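Can I ask for my deposit back if the place was "furnished" and stuff was worn out?

posted August 20, 2023 in Renting & Moving

Moving out of a furnished one bedroom in Collcombe at the end of the month. Been here five years, same landlord the whole time. Paid a $334 deposit on the furniture and appliances, seperate from the regular one. Now the management company (Talangate, they took over last year) says they'll keep $200 of it for "general wear to contents." No list, no receipts, just that line in an email.

Nothing is broken. The couch is saggy, sure, but it was saggy when I got here. Kitchen stuff all there, all clean. 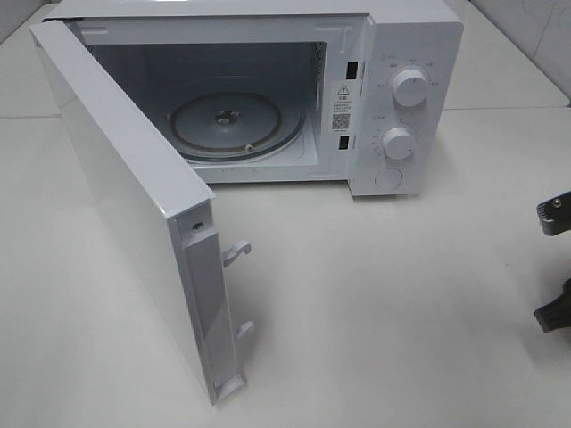 I did sign an inventory at the start but it only says things like "couch, 1" and "table, 1." Nothing on condition. Do I have to just eat this? And do I answer the email or wait till I hand over the keys? Want to get it right the first time - I start a new job the same week and can't be chasing people.

pesemitz_renter

12 comments

Hülya Ekinci

Don't wait. Answer now, in writing, keep it short. Normal wear is not damage in most places, and a couch that gets sat on for five years is going to look like it. What they need to show you is damage past normal use and what it costs to fix. "General wear" is pretty much them saying it's normal wear!

What I'd send: ask for an itemized list, the price for each item, how old each item is, and a copy of the signed inventory. Give them a date to answer by. Then look up your state's deposit rules, because the deadline for returning the money is different all over, and some places let you ask for extra if they keep it for no good reason. Check whether a furniture deposit counts the same as the main one. Usually does, not always.
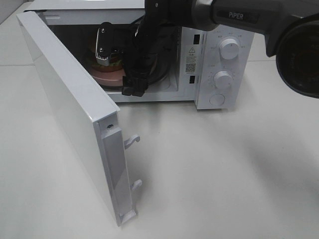
Also go through every room before the movers come and take pictures while your stuff is still where it is, then again when it's empty. Open things up. Closets, drawers, oven. Email them to yourself the same day so there's a date on them. Ask for a walk-through too and bring the old inventory with you, write "good" or "worn" next to each line and see if they'll sign. If they won't sign, write down who was there and what time.

Don't stop paying rent to make up for the deposit. People do it and it goes badly.

31 found this helpful

kombo_dad

had the same thing w/ a different company. they wanted 60 bucks for a lamp. asked for the receipt, never heard about the lamp again. got the check in August, so three weeks or so later 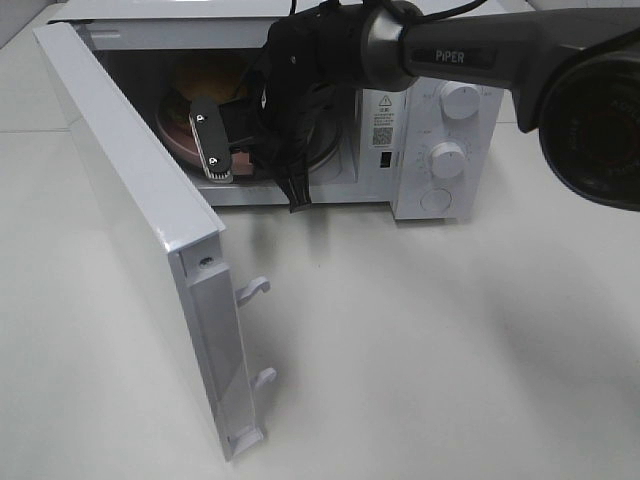
age of the stuff matters a lot btw. if that couch was already old when you moved in it's worth next to nothing now, and they cant charge you for a brand new one. ask what year they bought it. if they don't know that's kind of your answer

and give them your new address in writing!! mine said they "had nowhere to send it"

9 found this helpful

deskplant44

Small claims if they won't budge. Filing fee is usually not much and you can do it without a lawyer. Mine never got to court, they paid up once the papers showed up. Might be different where you are, idk.

2 found this helpful

Share this page (5)

We use cookies to keep you signed in and to see which pages get read. Accept / Manage settings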